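Homov clip-on stand light, reviewed from the second violins

Our children's opera opened in Triltomthorpe with the pit so dark that the bassoon played two bars of somebody else's part. The Homov was bought the following morning. It clips to a music stand, bends at the neck and claims up to 100 hours on a charge, a figure I suspect was reached with the lamp switched off.

The light itself is lovely. Warm, even, wide enough for a double page of Act Two, and kind to pencil markings. 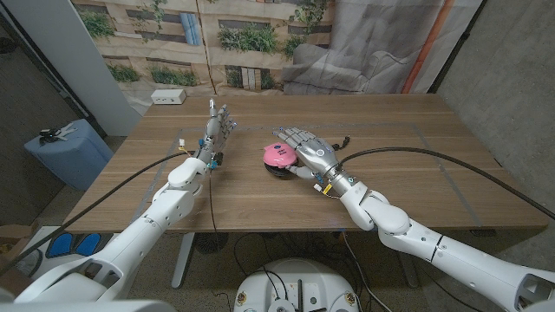 White arms, silver-gray hands, wooden table.

The clip is another matter. It grips like a toddler leaving a sweetshop, and it opens with a crack that carries to the back of the stalls. Aleksi Pelkonen, conducting, looked up both times. I now fit mine before the tuning note and leave it alone until the curtain call.
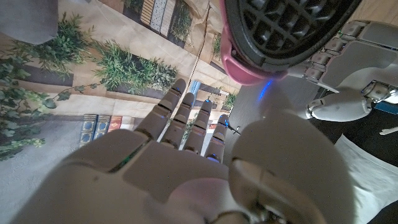

Four fingers, blue lights at the tips.

There are 2 brightness settings, marked low and high. Low is fine. High lit the underside of the soprano's chin and made a gentle lullaby look like a ghost story.

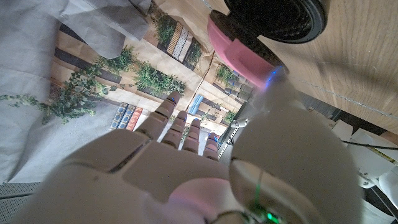 My desk partner, Nathalie Bélanger, swears by her old Melnyk, which is dimmer and heavier but opens without a sound. She has offered to swap for the February run. I said no rather quickly – I can read my semiquavers now, and there are a great many of them.

Four stars. The fifth is being withheld until somebody oils the hinge.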